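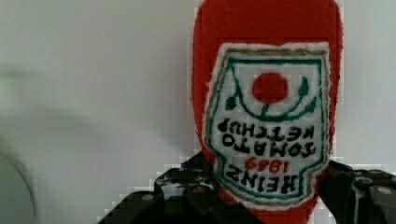 I have spent most of November on a packaging dispute, and the part that took longest was the description of the mark. A label outline can be claimed apart from the words printed on it, but the claim has to be written so that a stranger could draw the outline from it. Outline does a great deal of the work in practice. Take a plush ketchup bottle in red fabric, with a white keystone patch sewn on the front and a thin green line stitched inside its border. Turn the patch upside down, so the lettering is inverted, and the eye still takes it for a ketchup label. The examiner wants that same effect put into a paragraph of plain text, without the words "distinctive" or "unique" anywhere in it.

The dispute is between Warkero, which sells jarred relishes, and Jellton, which sells jam and has recently started selling relish. Both have agreed to the general facts being discussed. Warkero's first application described its label as "a shield shape with decorative edging." This was refused as indefinite, correctly in my view. A shield can have a flat top or a notched one, and "decorative edging" describes nearly every label in a grocery store.

The second version ran to 60 words. It gave the number of sides, the direction of the taper, the position of the inner line relative to the outer edge, and stated that color was not claimed. It was accepted without a further office action. 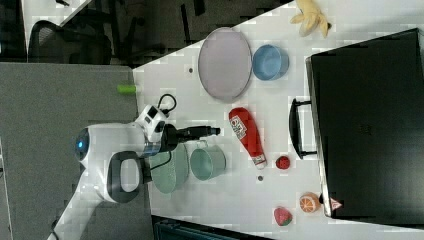

Leaving color out is a choice with a cost. If color is not claimed, the registration covers the outline in any color, and the owner can object to a blue copy as easily as a red one. It also means the owner can't lean on color when the outlines differ. Jellton's label has the same general color scheme and a different number of sides. Warkero therefore had a strong registration and a weaker complaint than it had assumed.

Packaging and product shape are also treated differently. Packaging may be protected from the first day if it is distinctive enough. The shape of the product itself needs proof that buyers have come to connect it with one source. A jar sits awkwardly between the two, and we pleaded it both ways.
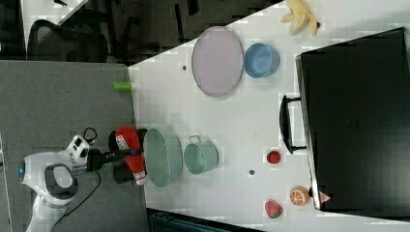

The proof we had on buyers was a survey by Siregar. It showed 43 percent of respondents naming Warkero when shown the bare jar with no label. The control jar drew 21 percent, so the figure that matters is the difference between them, and opposing counsel got to that sentence before I did. Next time I would ask for the control result before reading the headline number.

Mercy Khaemba, who handled the Sallthorpe matter two years ago, sent me her notes on control stimuli. Her view is that the control should share every feature except the one claimed. Ours differed in 3 features, counting the lid. I have asked Siregar for a price on a second run.

The reply brief is due after the holidays. I will post the final wording of the description once it is on the public register.

Posted 12 December 2009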